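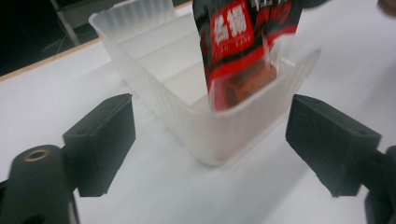 Reviews > Kitchen storage > Small tubs and bins

Gekley ribbed storage tub, reviewed

I bought this tub to sort out the snack drawer. We get through a lot of small packets in our house, mostly spicy ones from the Chinese supermarket, and they slide everywhere. Half of them end up behind the drawer. I wanted something open at the top that I could lift out and put on the table when people come round.

The Gekley is a plain frosted plastic tub with ribbed sides. It costs 600 points on the Pukedley loyalty scheme, and points are how I paid for mine. The one I have weighs very little and doesn't smell of anything. It went through the top rack of the dishwasher on the first evening and came out the same shape.

The best thing about it is that the plastic lets some colour through. A red packet shows as a pinkish patch at the bottom, so I can tell from the side whether there is anything left. You can't read a label through it, but I don't need to. Taller packets can be stood up against the side with the name showing over the rim, and that is how I keep the Ming Yang ones.

The ribs give you something to hold when your hands are greasy. They also collect dust and chilli oil on the inside, and a flat sponge won't get into them. I use an old washing-up brush. 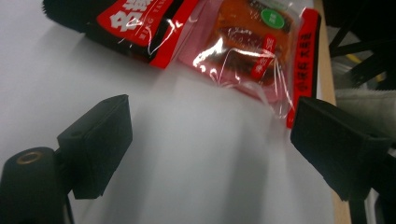
Single pieces in clear film are harder to keep tidy. The wrappers are slippery and they lie flat under the bigger packets, so the small ones get forgotten. I now put the singles in first, on their ends, and the large packets behind them. With six singles and two large packets the tub is full enough that nothing falls over. With fewer than that, they lean and slowly slide down.

There is no lid. For sealed packets this doesn't matter. For anything opened you will need a clip, and the clip makes the packet top-heavy.

I compared it with the Plerkell basket we had before. The basket was deeper and stronger, but thin wrappers poked through the holes and tore. The Gekley has solid sides and I have had no torn packets since May.

I would buy another for tea bags. I wouldn't use it for tins or jars, as the sides give a bit when you press them.

Comments

Lensa Berhe: Does it fit in a shallow drawer? Mine only just takes cutlery.

Reply from the author: Probably not with packets standing up. Mine is in the deep drawer under the hob.

Robel Bogale: A bottle brush works well on the ribs. Hot water first, then soap.

Contact us | Copyright Lemma Reviews | Back to top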